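**Buscamos público escéptico para una demostración**

Trandent enseña su pinza manual el viernes a las 17:00 y queremos a gente que no se crea los folletos. Hay 41 plazas. Experiencia en robótica: ninguna.

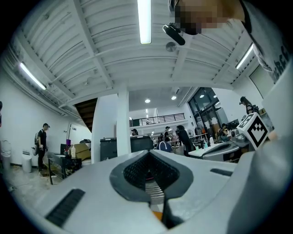

*La pinza, en primer término, y la nave de trabajo.*

Pedimos dos horas, preguntas incómodas y un informe de una página. Se pagan 265 coronas. Quien venga a aplaudir, que se quede en casa.

Inscripciones: Radka Tomić, recepción de Kudthorpe.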